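Nulo Small Storage Set: read me

This folder keeps photos and notes on how people store earrings, rings and bracelets at home. The set has 1,000 notes; 658 of them have a photo. The notes were written in Drokdale in June.
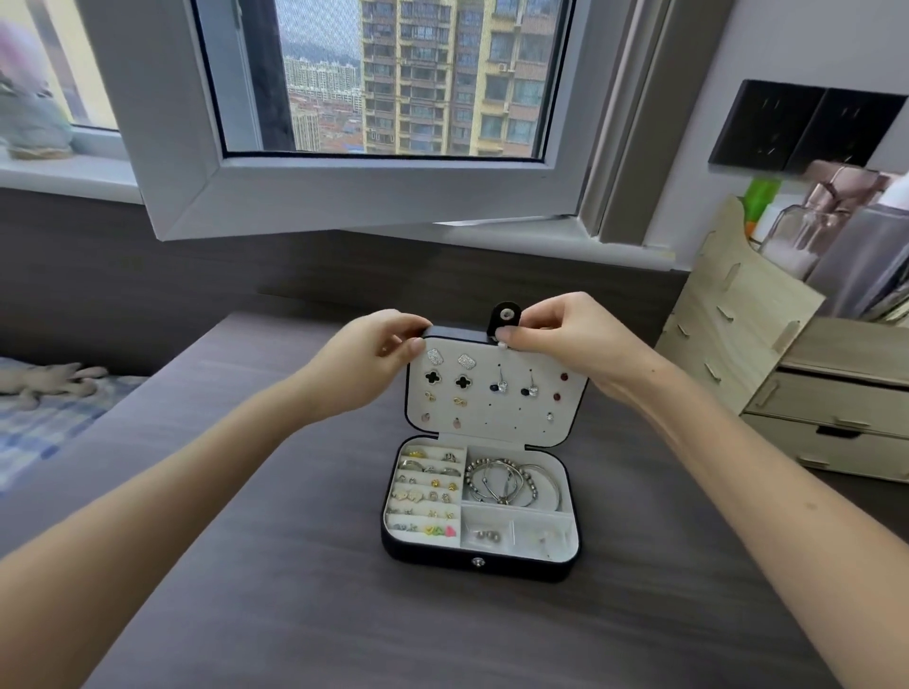 Each note gives the kind of box, what is kept in it, and which things are kept in pairs. Studs and drop earrings are separate categories. Bangles and chain bracelets share one category, "wrist".

Version 2 corrects 23 notes where rings were written as studs. Please use the file names from Gazi list, the older Clandance names do not work now.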